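Tegan Kereama keeps her maps in a bedroom. It was her son's until he left for college, and you can still see the pale squares on the wall where his posters used to be, but the bed is gone now and in its place stand two gray plan chests bought from a surveyor's office that was closing down. I had come to see one map in particular, or rather one town in two maps, and she had both of them laid out on the desk before I had my coat off.

The town is Trirkach. For 19 years a border ran through the middle of it, down the tannery street, across the bridge at an angle and out past the cemetery, and during those years each half printed its own town plan. Tegan has been collecting them since she was a student.

"People expect the other half to be blank," she told me, pouring tea well away from the paper. "And on the northern sheets it very nearly is. There's the river, and then there's a sort of buff color, and then the legend sits on top of the buff color, right over where three thousand people were eating their dinners. But the southern sheets are much odder. They kept drawing the northern streets, every one of them, with the names they'd had before the line went up. So you get a map of a place that had stopped existing."

She has 52 sheets altogether, the smallest a tram map folded to fit a vest pocket. Most came in ones and twos from flea markets and house sales, and for years the collection grew very slowly indeed. Then a dealer named Cristóbal Garrido wrote to her out of the blue. He had cleared the back room of the old Oprea printing works and found a bundle of proofs tied up with string, and would she like first look? She took the night train, which she remembers as having no heating and a very talkative conductor, and she paid 300 for the lot, more than she had ever spent on anything made of paper.

"I ate a lot of soup that winter," she said. "I'd do it again tomorrow." 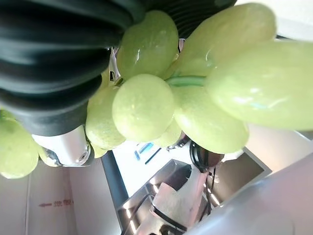
The Oprea proofs matter because they carry corrections. On one of them, somebody has gone over the Skikon quarter in red pencil and struck out the gasworks, the fire station and a kindergarten. Tegan can see why a nervous official might want the gasworks off a public map. The kindergarten has puzzled her for years. Her best guess is that the building had been taken over for some other use, and she has written to the town archive about it more than once.

The archive is where Shuzhen Liang comes in. She looks after the maps and plans there, and she joined us by phone after lunch, a little out of breath from the stairs. The two women have been writing to each other so long that they tend to finish each other's dates.

"Tegan's sheets fill the gaps in ours," Shuzhen said. "When the town was put back together, each side sent over its files, and each side had lost a few things on the way. We have the street registers, very complete, very dull, I love them. What we didn't have was what an ordinary person could buy at a kiosk. You threw those away when they tore."

I asked her about the street names, which had been on my mind since the morning. She laughed and said I should set aside a week. Several of the northern streets had been renamed twice, and the people living on them mostly went on using the oldest name, whatever the sign said. Her own mother gave directions by shops that had closed before Shuzhen was born.

Joaquín Valdebenito, who drove a bus on the southern side as a young man, had told Tegan much the same thing. His route ended at the bridge, where he had to turn in a space that was really too short for it. "He said the timetable still listed the next stop," she told me. "Dredelitz Square, on the other bank, with a dash where the time should be. He looked at that dash every working day." She has the timetable too, in a sleeve in the second chest, and she got it out to show me. The dash is quite small.

The two plans on the desk are to be shown side by side in July, in the old customs house by the bridge. Jannik Ostermann is building the cases, and there has been a long and friendly argument about whether the maps should touch. Jannik wants them edge to edge, so that the river joins up. Tegan would like a gap.

"The scales are different, for one thing," she said. "The northern one is bigger. If you push them together the bridge doesn't meet, it misses by the width of my thumb, and visitors will think we've hung them crooked." She slid the sheets toward each other to let me see, and sure enough, the bridge arrived on the far bank in somebody's vegetable plot.

They are going to try it both ways on Friday, when the glass comes.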